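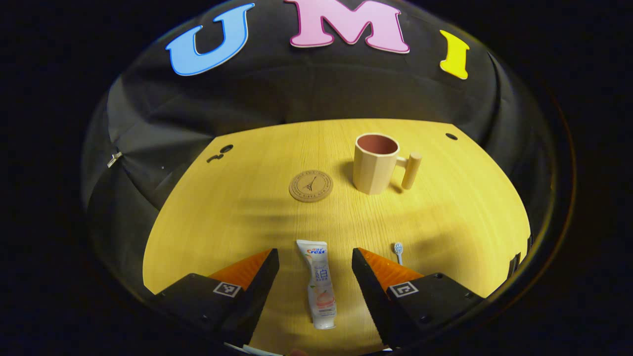 Sat 16 August – by Shuzhen Ye

Bruriditz open day: the Besuvum hand-held gripper

I queued 42 minutes for two goes. You squeeze the thing yourself and, we were told, an arm learns from it later. The arm was switched off. Mug, coaster, toothpaste, toothbrush: fine, but I can tidy a table already. The grip felt decent – my wrist ached afterwards. At about 300 pounds I'd want to see the arm do one job on its own first.

Filed under: Gadgets, Days Out

Comments (2)

Mao: Same in February. Arm off then too.

Arkden_fan: Did they let you try the mug? I liked that handle.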